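Workplace Practice Forum > Leave, Absence and Return > Phased return after stress-related absence: who sets the hours?

Thread opened June 5, 2026

leave_coordination wrote:

I am seeking the views of members on a point of procedure. Our organisation employs about 2000 staff across several sites, the largest being the Belton office. Under the existing policy, an employee returning from a stress-related absence is placed on a phased return plan. The treating practitioner recommends the weekly hours, the employee signs Form 3035, and the line manager enters the hours in Lotix.

The difficulty arises at the last step. Lotix will accept a weekly total but distributes it according to the team template. An employee certified for 30 hours a week may therefore be rostered for three very long days and one short one, which satisfies the certificate on its face. In two recent matters the employee objected, and in one the practitioner wrote to us in fairly direct terms.

I have been asked to redraft the clause. The present wording reads: "Hours shall be allocated in accordance with medical advice and operational requirements." I propose to replace this with a requirement that the distribution of hours across the week be agreed in writing before the first day of return, and that the manager may not vary it without a further signature.

I would be grateful for comments before the draft goes to our consultative meeting.

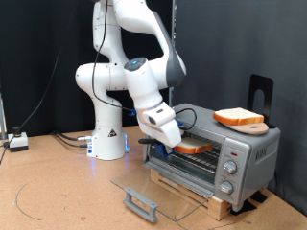
northern_er wrote:

I support the proposal in principle. I would caution against the words "may not vary". A manager who receives notice of a sick call at seven in the morning will ask the returning employee to stay back, and the employee will generally agree. Your clause would place both of them in breach. I suggest "may not vary without the employee's recorded agreement", with an email being sufficient record.

leave_coordination wrote:

Thank you. My concern with that formulation is the quality of the agreement. An employee in the second week of a return is not well placed to decline a request from the person who will be writing the review of that return. We have seen plans in which every individual variation was consented to and the employee was working ordinary hours by the end of the first fortnight.

casework_mgr wrote:

I must disagree with some of what has been said, speaking as a line manager with four phased returns behind me. The assumption in this thread appears to be that managers are the source of the problem. In three of those four cases it was the employee who sought additional hours, in one instance against my repeated advice. Pay was the main consideration. A person on reduced hours with exhausted sick leave is losing money every week, and no amount of drafting will remove that pressure.

If the clause prevents me from agreeing to a reasonable request, I shall simply be the person who says no, and I do not believe that assists anybody's recovery.

northern_er wrote:

With respect, being the person who says no is occasionally part of the position. I do accept the point about pay. Does the policy allow the employee to top up reduced hours from annual leave?

leave_coordination wrote:

It does, on application, although the provision is in a separate policy and is seldom drawn to the employee's attention. I will add a cross-reference.

safety_rep_west wrote:

Members may find it useful to hear how the matter was resolved at my workplace. We engaged Chaturvedi to review our return plans following a run of repeat absences. The review found that the total hours mattered less than was supposed. What employees raised most often was the content of the hours: they came back to a full caseload compressed into a part-time week. The inbox had not been touched in their absence, and the first days were spent clearing it.

We now require that a plan state three things: the hours, the days on which they fall, and the duties which have been reassigned and to whom. The third was strongly resisted. It is also the one I would keep if obliged to give up the other two.

A further requirement is a fixed meeting of 30 minutes at the end of each week, held in working time and confined to the plan. Performance matters are not to be raised in it.

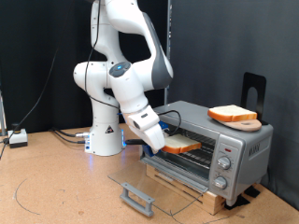

Toaster oven and sliced white bread.

casework_mgr wrote:

I can support the reassignment of duties, provided that somebody is funded to receive them. In my team the work was "reassigned" to two colleagues who were already carrying a vacancy. One of them subsequently lodged a claim of her own. I mention this as a matter of record and without blaming the returning employee in any way.

safety_rep_west wrote:

That is a fair objection. Our agreement provides for backfill only where the plan exceeds six weeks, and I regard this as a weakness. The shorter plans are the more numerous.

benefits_admin_3 wrote:

May I raise the matter of the external provider? We use Plekeo for employee assistance. Our returning staff are referred at the start of the plan, and the referral form asks the manager to describe the "presenting issue". I have advised managers to leave that field blank. A manager does not need to know the diagnosis in order to arrange a roster, and I should be uneasy about any plan which circulates such information alongside the hours.

I would therefore ask leave_coordination whether Form 3035 is stored with the roster record or with the medical record.

leave_coordination wrote:

It is attached to the roster record. I had not considered this, and I am obliged to you for raising it. The form carries the practitioner's name and clinic in the header, from which a reader could draw conclusions. I shall propose that it be divided, with the hours and days on one sheet for the roster and the remainder held by our unit.

northern_er wrote:

Agreed as to the division. I would add that the employee should receive a copy of both sheets. It is surprising how often the only complete version is one to which the employee has no access. 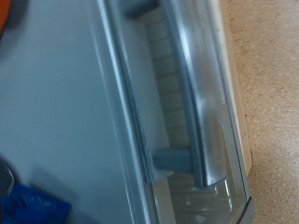
On the question of variation, I have reconsidered my earlier suggestion in light of the reply. Perhaps the clause could distinguish between directions. A reduction in hours, or a shift to a later start, could be agreed by email on the day. An increase would need to wait for the weekly meeting and be noted there. This leaves the early morning sick call to be covered from elsewhere, which I accept will be unwelcome in smaller teams.

casework_mgr wrote:

I could work with that. I maintain that an employee who wants more hours should be able to have them without a seven-day delay where the practitioner has no objection, and I would ask that my dissent on the point be noted if the thread is to be quoted at the consultative meeting.

leave_coordination wrote:

It will be noted. The revised draft will adopt the distinction between increases and reductions, the statement of reassigned duties, the weekly meeting and the divided form. Backfill is outside my authority, but I will record the comments made on it. We have also asked Lotix whether individual day limits can be set against a returning employee, and have been told to expect an answer in August.

benefits_admin_3 wrote:

Please post the answer when it is received. We are on the same system and have been entering the day limits by hand in the comments field, where the template ignores them.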